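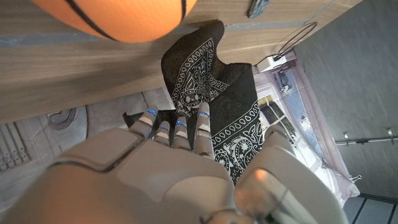 Search this project...

# Lornholm Live Sets

A hand-typed collection of set lists from small-venue gigs by indie, folk and garage bands, with notes on tunings, covers and running order. If you've ever walked home from a show humming the second-last song and wanted to know what on earth it was, you're in good company!

Last updated 18/08/2018

## What's in it

- 166 set lists, one file each
- 30 venues, mostly pubs, halls and record shops
- `songs.csv`, which joins every title to the sets it was played in
- `covers.csv`, with the original artist where we could work it out

The Flalance sets are the best place to start. They change their opener constantly, and they have a habit of stretching "Plerach" out until it swallows whatever was meant to come after it (the longest version fills most of an encore, and it's glorious). Balaskas are the opposite: tight, loud, nearly the same order every night, so when a new song sneaks in you notice straight away.

## File layout

Each set list is plain text. The first line is the band, the second is the venue, and then it's one song per line in the order played. A few symbols turn up:

- `>` the song ran into the next one without a stop
- `*` cover
- `?` title is a guess
- `--` encore break

Instrumental jams go in as `[jam]`. Please don't invent names for them, tempting as it is.

## Columns in songs.csv

`title`, `band`, `set_id`, `position`, `tuning`, `notes`

Position counts from 1 and keeps going through the encore. Tuning is blank for most rows. Where it's filled in, somebody was standing close enough to the guitarist to be sure, or asked at the merch table afterwards. Notes can be anything: a broken string, a guest on trumpet, a favourite verse left out.

## Known gaps

46 of the sets are missing their encore. Last trains have a lot to answer for. Support acts are patchy too, especially in the older files, and I'd love to fix that, as some of those openers were the highlight of the night.

Four venues have changed their names over the years. We've kept the name on the door at the time of the gig and put the newer one in `venues.txt`.

Flalance titles before their first album are a bit of a muddle. The band used working titles on stage and then renamed half of them, so "Harbour Song" and "Colour Me Gone" are the same tune. There's a lookup in `aliases.csv`.

## Adding a set

Copy `template.txt`, fill it in, and send it through. Paper set lists grabbed from the stage are very welcome, but check them against your memory, as bands drop songs all the time. Audio isn't kept with the project, so please don't attach any.

The next big tidy-up is planned for October, when the tuning column should get a proper going over.

## Using the data

Free for any non-commercial use. Fanzines, radio playlists, school projects, go for it! A mention of Lornholm Live Sets is appreciated.

Shares: 30
3 comments

**fuzzpedal_k**
The aliases file is brilliant. I'd had Harbour Song down as a lost track for years.

**tambourine_org**
Pretty sure the second Balaskas set has tracks 5 and 6 swapped. Will send a fix once I find my notebook.

**lowE**
Any chance of a column for capo position?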